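The Great Shirt Fold of 8/24/25

I have been putting this laundry off since June, so of course I am now writing a blog post about it instead of doing the last basket.
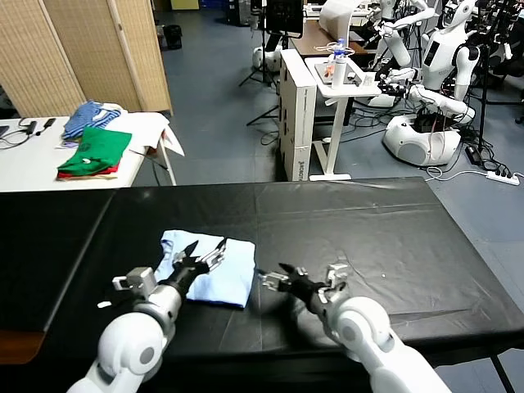 Why I fold on a long table now

For years I folded on the bed. I know a lot of you do too, because you told me in the comments last time (some of you rather fiercely!). And it works fine until you get tired halfway through, and then bedtime comes and the whole lot gets moved to the chair, and then the chair is the wardrobe for the rest of the week. I have lived out of that chair. I have gone to a wedding in a shirt from that chair.

So this year the rule is tables only. The long black one is for folding, with a plastic sheet over the top, and the white folding table behind it is for the pile. Stripes on top at the moment, then the green shirt, then something red at the bottom that I will get to when I get to it. I like having the pile somewhere separate from where I'm folding. When it was all on one surface I kept knocking the finished stuff into the unfinished stuff and doing the same T-shirt twice.

The black sheet was a cheap roll from Flostorov and I go back and forth on it. The good part is that you can see every bit of lint, so you can wipe it down before a white shirt lands in it. The bad part is that you can see every bit of lint. It also wrinkles a bit and I have given up trying to get it perfectly smooth. I tried tape. I tried clips. The clips kept snagging sleeves, and I took them off after one load and they are now holding bags of rice shut in the kitchen, where they are doing a great job.

The light blue one

Light blue is my favorite color to wear and my least favorite to fold, and I can't fully explain that second part. I think it's that pale cotton shows a bad crease so clearly. A navy shirt forgives you. A light blue thing comes out of the drawer with a line straight across the front and everyone at the grocery store knows how you live.

What I do now is lay it flat and get it roughly square before I fold anything at all. The upper edge always crumples on me. I used to ignore that and carry on, figuring it would sort itself out in the stack, and it never once did. A ridge at the top gets pressed in by whatever sits on it, and then you've got a permanent little wave. So I go back and smooth that edge with the flat of my hand, from the middle out to the corners, and then I fold.

My folding method (such as it is)

I went through a phase of reading everything there was on this. There was a woman with a Putora folding board who swore you could do a whole family's shirts in the time it takes to boil pasta. I bought the board. It's a nice board! It makes lovely rectangles if all of your clothes are the same size, and mine run from a shrunken tank top to a sweatshirt you could camp in, so the board lives under the stairs.

These days it goes like so. Shirt face down, arms out. Bring one side in toward the middle, sleeve laid back along the edge so it doesn't stick out. Same on the other side. Then fold up from the hem, not quite to the collar, and once more. If it has a logo on the chest I like it to end up showing, because then I can find the one I want without digging through everything like a raccoon.

Stripes get a little extra time. I line up the stripes on the first fold and if they're straight there, the rest follows. If they're crooked I start again. My sister thinks this is unhinged, and my sister also keeps her socks in a soup pot, so we've agreed not to discuss it.

Stacking

Heaviest at the bottom is the usual advice, and I do try. In practice I stack in the order things come out of the basket and then feel mildly guilty about it. What I've been stricter about is height. Once a stack gets taller than my forearm it's going to lean, and then I'm refolding at ten at night with a podcast on. Two short stacks beat one tall one every time in my house.

I drape anything that needs another minute over the edge of the table while I decide what to do with it. White things mostly end up there. I keep meaning to work out a proper system for whites, and if you have one that doesn't involve seven baskets, please put it in the comments.

Thoughts on the screen

A few people asked about the woven folding screen, so a quick word on that. I love it. It has wooden frames and a tall beige weave and it makes the laundry end feel like its own little place, where I'm allowed to be in the middle of something. I looked at a fancy one by Marchetti first, and the shipping alone made me go and lie down. The plain beige has turned out to go with everything, and it's so easy to shift over when I want more light on the table.

It does collect dust in the weave. A soft brush gets most of it. Don't use a damp cloth, I did that once on an old one and it left a mark the shape of Florida.

What's left

Still to do: the red thing, whatever is living at the bottom of the last basket, and a bag of scarves I've moved from room to room all summer. The scarves scare me. I've been looking at the Clalletti hangers with the rings, but I've bought enough organizing products to know that I'd own the hanger and still have the bag.

I'm also going to sort out which shirts are leaving. My test is whether I'd be annoyed to find it was the only clean one. The green passes easily. The stripes pass. A couple of others I won't mention here are going in the donation box, and I'm going to tape it shut right away this time so I don't go fishing in it.

Okay, the kettle's on and then it's back to the basket. Scarves next post, if I'm brave.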